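## 4. Open-Day Deployment

The laboratory results in Section 3 were collected with trained operators, fixed lighting and no audience. To see how the task set held up under looser conditions, we ran the same tabletop station during the public open day at the Nestden building on 3/19/19. Visitors entered in small groups, stood behind a low rope and could ask the presenter to start, pause or change a task. No visitor touched the arm or the teleoperation controls.

### 4.1 Station and Task Set

The station was a single arm working over a white table stocked with kitchen items: dishes, cups, a colander, pieces of food, a squeeze bottle and a toaster oven. Figure 4 shows the layout with the gripper at the squeeze bottle. We kept the table crowded on purpose. In the laboratory sessions the operators tended to clear a working area before starting, which made grasps easier but also hid a class of errors in which the arm brushes a neighboring object on approach. For the open day, operators were told to leave items where they lay unless the requested task involved them.

Tasks were drawn from the Trinum list described in Section 2.3. Each entry names one object, one action and, where needed, one destination, in the form of a short instruction such as "put the strawberry in the cup" or "move the bottle off the plate." The presenter read the instruction aloud, the operator confirmed it, and the trial clock started at the first commanded motion. A trial ended when the operator declared it complete, when the arm faulted, or when the presenter called a stop.

Instructions that matched more than one object were left in the list. When an operator was unsure which object was meant, the presenter asked the visitor who had picked the card, and the answer was written on the trial sheet. We did not count this exchange as part of the trial time.

### 4.2 Procedure

Two operators alternated at the controls. Yabsira Yilma ran the morning block and Hòa Đàm the afternoon block, with a short handover in between during which the arm was homed and the camera calibration was checked against the stored values. The same presenter worked both blocks. Motion was limited to the reduced speed setting used for all sessions with people in the room, and the gripper force limit was left at its laboratory value.

Logging used the Seyoum recorder without changes. Joint states, gripper opening, commanded poses and all camera streams were written to local storage and copied off the machine after the building closed. Visitor areas were outside every camera view, and no audio was kept. Task cards, stop calls and remarks were entered by hand on paper and merged with the logs later by trial number.

Between groups the table was not restored to a fixed layout. Items that had rolled beyond the reach of the arm were put back by hand at any convenient free spot. The starting layout of each trial therefore depends on the one before it, and trials from the same group should not be treated as independent. The analysis in Section 5 resamples by group for this reason.

### 4.3 Data Collected

The open day produced 317 trials, of which 267 were declared complete by the operator. A second reader, working from the recordings alone and without access to the operator's declaration, agreed that the instruction had been carried out in 257 of those. The ten disputed trials were all placement tasks in which the object ended up touching the rim or edge of its destination. We report the stricter count throughout the rest of the paper.

The laboratory set contains 1288 trials over the same task list. Direct comparison of the two success rates is of limited value. The laboratory operators could choose their own starting layout, and the mix of tasks differs: visitors favored cards that involved food, and almost no one asked for a task with the oven door until the presenter suggested it. Section 5.1 reweights the open-day trials to the laboratory task mix before any comparison is made.

### 4.4 Observations

Tall objects were the main source of approach errors. The squeeze bottle in particular was often found lying on its side after an earlier trial, and operators then had to choose between grasping it around the label and first turning it to a better angle. Both blocks show a preference for the direct grasp. Light contact with adjacent dishes was common in these trials -- it rarely changed the outcome, but it did shift the dish, and the shift carried over into the next trial.

Pauses requested by visitors had a smaller effect than expected. Operators resumed from the held pose in nearly all cases, and the completion times with pauses removed do not differ in any clear way from those of uninterrupted trials. Stop calls were a different matter. After a stop, the arm was retracted to its home pose, and the operator's next attempt at the same task tended to be slower and to follow a higher path over the table.

A repeat of the session with the Zaden controller is planned for April. The task cards will be the same, but the presenter will shuffle them between groups, and the handover check will be logged in full instead of being recorded as pass or fail.

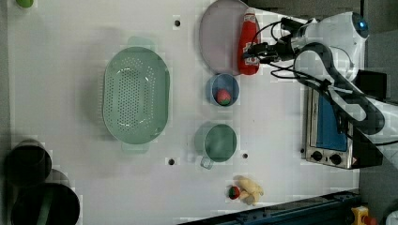 **Figure 4.** Tabletop station, with the gripper at the squeeze bottle.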